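We finally made it to the open house at Fania, the textile care workshop out past Beder, and I had such a good time! More than 40 visitors squeezed in before lunch, all of us there to talk about folding (yes, folding). 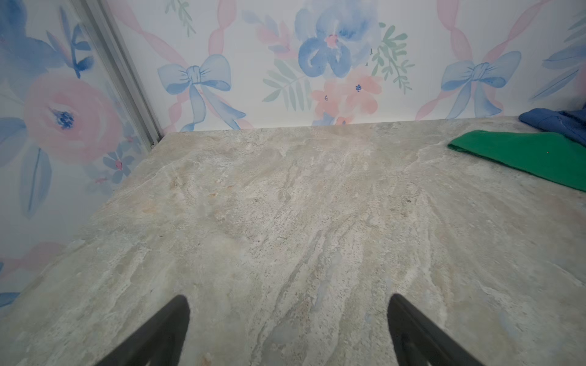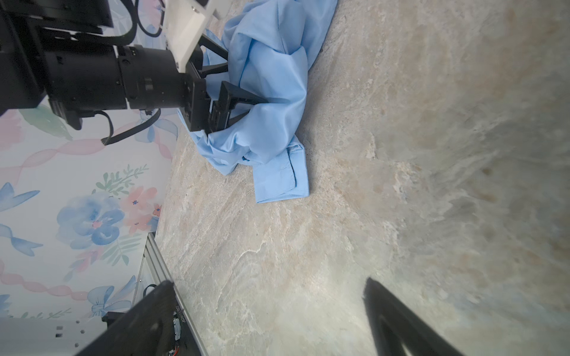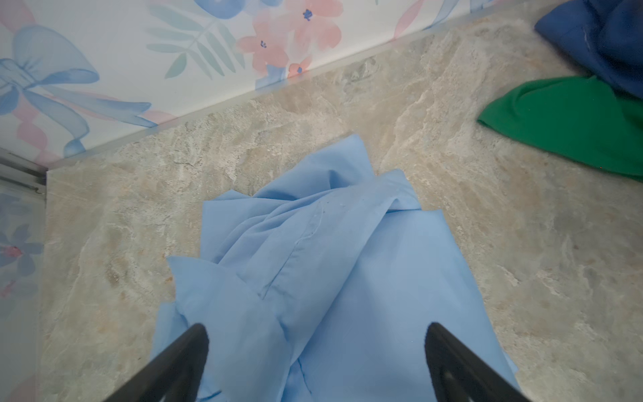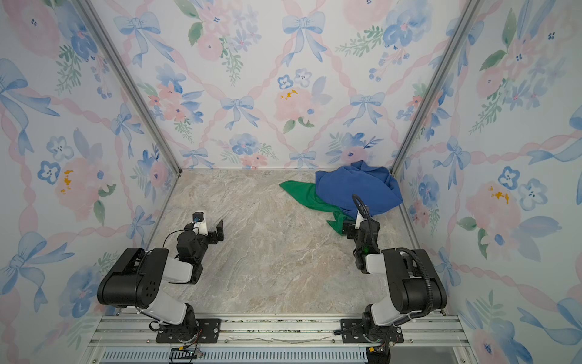
Beder, Aug 27, 2018

I fell for the wallpaper first, all pink peonies and blue bows on ribbon, and I'd put it in my own laundry room tomorrow. It looks so sweet next to the marble pattern. The green cloth and the darker blue one sat in the back corner, and the light blue shirt was the one I kept looking at, cuff buttoned and everything else in a heap. Mine look just like that on ironing day!

Our guide said they go through 1,000 shirts a month, and 2,000 in December. I bought a Kushnir sleeve board on the way out and my sister got the little Fisier clothes brush. Parking was free, the coffee was weak, and we're going back in the winter.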